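**Best way to keep a small medicine stash tidy?**

Our bathroom cabinet has finally defeated me. Every time I open it a box of plasters falls in the sink! I've bought a long clear tub (from the kitchen aisle) and I'm moving everything into it, but I can't decide what goes in first. Do you stand boxes up or lay them flat?

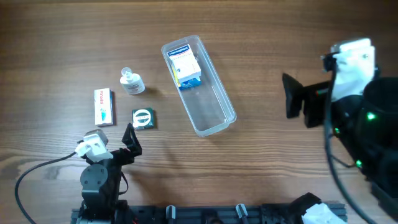
*Plasters in, Panadol and the pump bottle still to go*

Asked by serkier56

---

**Nii Dankwa** · 14 votes

Stand them up, definitely, with the names facing you. I put the tall things at one end and the flat cartons along the side, then anything tiny goes in last (otherwise it slides underneath and you buy it twice, ask me how I know). Check the dates while it's all out on the table. I did mine in April and binned half of it. Oh, and keep the leaflets in the boxes!

**ploltov** · 3 votes

Lay flat. Easier.

**shen_597** · 6 votes

Mine's on top of the wardrobe with a lid on, as we've got little ones and an open tub is too tempting. Bathrooms get steamy as well, so I'd pick a bedroom shelf.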